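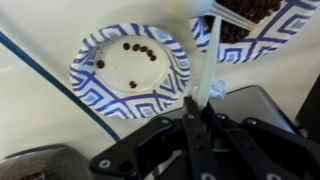

Clisosdale Shots is a small set of basketball shot locations from one season of the Clisosdale evening league, typed up from paper charts and finally tidy enough to share! Each row is one attempt, with where it was taken from and whether it went in. If you've never read a shot chart, look at the coffee beans on the paper plate: a loose arc of five, one off on its own to the left, and two close together lower down. A quiet quarter looks a lot like that once it's plotted, and you start seeing habits straight away.

What's in it
shots.csv has 1,303 attempts from nine games between four teams. Free throws are left out.
games.csv has one line per game, with the final score and the home side.
The teams are Jendier, Drester, Mkhize and Clisosdale Town.
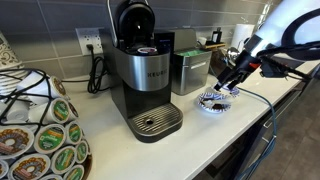 Columns in shots.csv
game_id, quarter, team, player_no, x, y, made
x and y are in centimetres from the left corner of the baseline. Every shot is flipped to the same basket, so you can plot a whole game without fiddling. Made is 1 or 0. Player numbers are shirt numbers only — no names, please don't add them.

Known problems
Drester swapped two shirts at half-time in game 6, so player_no is unreliable after that. The second half of game 2 was charted from behind the basket and distances look short. Overtime is stored as quarter 5.

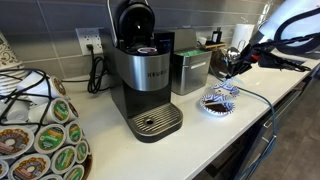

Ayanda Mokoena wrote to ask why a few shots have a y value over 600 and whether they were typing slips. "Two of them are right on the buzzer," she added, "so maybe they're real?" They are, and I love them. Long heaves stay in, so filter them out if you want clean averages.

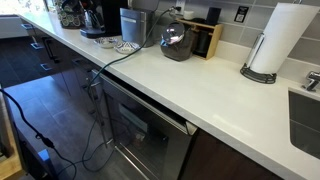
Corrections are very welcome. Send the game_id and the row number, plus a scan of the chart if you've got one. The next version should be up in April with the cup games added.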